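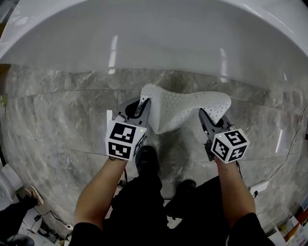 Drandau opens Garkbridge craft studio in July

GARKBRIDGE. Drandau, the maker of sewing and paper craft supplies, will open its first public studio in Garkbridge in July. The studio is made for people who have many unfinished projects at home and want a quiet place to continue with them.

The space has 39 work tables on 2 floors. Visitors can reserve a table for a morning or for a full day, and bring their own materials. Cutting mats, irons and basic tools are included in the price. Sewing machines can be used also, after a short introduction by the staff.

The idea comes from a survey which Drandau made among its customers in spring. It received 524 answers. Many people wrote that they start new work with pleasure, but stop in the middle when they do not have space to leave it open on a table. For this reason the studio offers also small lockers, where a quilt top or a half-bound notebook can stay for one month.

On the ground floor there will be a lending shelf with more than 600 patterns, prepared together with the pattern publisher Vilero. The bookbinding workshop Yalçınkaya will give evening courses twice a month, starting at 6:30 p.m. The first courses are about simple sewn notebooks and about repair of old covers. Beginners are welcome and do not need to buy any tools before.

Table reservations open in June on the Drandau website and at the shop counter in Garkbridge. Members of the Drandau customer club can reserve one week earlier.

Press contact: Drandau press office, Garkbridge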